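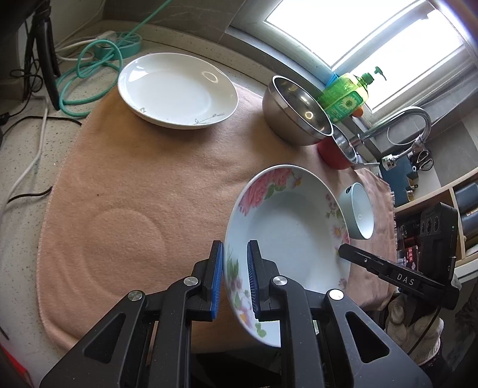 Floral soup plate over a fleece blanket, with steel bowls and a pale green cup at the kitchen window.

Call for participants: household dish handling and drying study

Leltitz is looking for adults who wash dishes by hand at home and are willing to keep a record of how they do it. The study covers the stretch of work between the rinse and the cupboard: where each piece is set down, what it is set down on, how long it stays there, and which pieces are chipped or broken along the way. Dishwasher owners may apply if at least one load a day is washed by hand.

Posted 25 May 2022. Applications stay open until all places are filled.

Background

Most published advice on hand washing assumes a wire or plastic rack. Many homes do not use one. Plates go onto a folded towel, a blanket, a cotton mat or the bare counter, and mixed loads of china, steel and glass share the same surface. We want to record these habits in ordinary kitchens, with the dishes people already own. The results will be used by Rizvi, our design partner, in drafting a new range of drying mats and plate supports. No product is supplied or tested in this phase.

The main questions are:

Which shapes are laid flat, which are leaned and which are turned on their side
How soft surfaces such as fleece, terry and woven cotton are used next to a sink
Whether soup plates and other deep rims are handled differently from flat plates
Where steel mixing bowls are placed in relation to china
How often the drying surface itself is changed, washed or moved

What participants do

The study runs for eight weeks in your own kitchen. In each week you will:

Fill in the dish log for every hand-washed load. One line per piece is enough. Use the shape codes on the first page of the log (flat plate, soup plate, oval plate, bowl, cup, pan, other).
Write down the drying surface and its position on the counter. Measure from the edge of the sink basin, not from the faucet.
Note the time of the last rinse and the time the last piece is put away. If dishes are left overnight, write "overnight" and give the time they are put away.
Report chips, cracks and breakages on the separate damage sheet. Keep the pieces until the sheet has been checked.

Please do not change your routine for the study. If you dry with a cloth, continue to dry with a cloth and mark the column for it. If several people in the home wash dishes, each person should use a separate log, and all of them must sign the consent form.

Time needed is over 3 hours a week for most homes, including the washing itself. Larger households should expect more.

Who can apply

You must be 18 or older, live in the home where the dishes are washed, and have a sink with at least one stretch of clear counter beside it. We accept tile, stone, laminate, wood and steel counters. Homes with a drainboard molded into the sink are also accepted and will be placed in a separate group.

You need a working set of dishes in daily use that includes:

Flat plates and at least one deep or soup plate
One oval plate or serving dish
Cups or mugs in ceramic or porcelain
One or more metal mixing bowls

Sets do not have to match. Patterned and plain pieces are equally useful, and older china with worn decoration is welcome. Please tell us if any piece has a metallic rim, as these are logged under their own code. Plastic-only and paper-only households are not eligible.

People with a known skin reaction to dish soap or wet work should not apply. You will use your own soap, in the amount you normally use. The log asks for the type (liquid, bar or powder) and whether it comes from a pump, a squeeze bottle or a dish.

Home visit

One visit takes place in the first two weeks. A member of the field team measures the counter, the height of the basin and the distance to the nearest window, and checks the type of faucet and spray hose, if there is one. Have one normal load of dishes ready to wash. The visit covers the sink area only. Cupboards are opened only if you open them, and shelf heights are recorded only with your consent.

Cats and dogs should be kept out of the kitchen during the visit.

Payment

Participants who complete all eight weeks receive $500, paid by bank transfer after the final log is received. Participants who leave early are paid for each full week completed. Missing entries do not reduce payment if the reason is written in the log – travel, illness and guests are all valid reasons. Dishes broken in normal use are not replaced.

Data handling

Logs and damage sheets are stored under a household number. Names and addresses are kept apart from the study data and deleted at the end of October, once payments have been closed. Counter measurements and dish records are shared with Rizvi without contact details. You may withdraw at any time and ask for your records to be removed.

How to apply

Complete the Skorus screening form on the Plusatport participant page. The form asks for household size, counter material, current drying surface and a short list of dishes in use. There is one free text field, limited to 2,000 characters, for a description of how a typical load is washed and dried. Plain notes are fine, and the order of the steps is more useful than the wording.

Incomplete forms cannot be saved, so have your counter width at hand before you start. Applicants who meet the criteria will be sent the consent form and a choice of visit times. Applicants who are not selected will be told by email, and may ask to be kept on the list for the pan and bakeware phase.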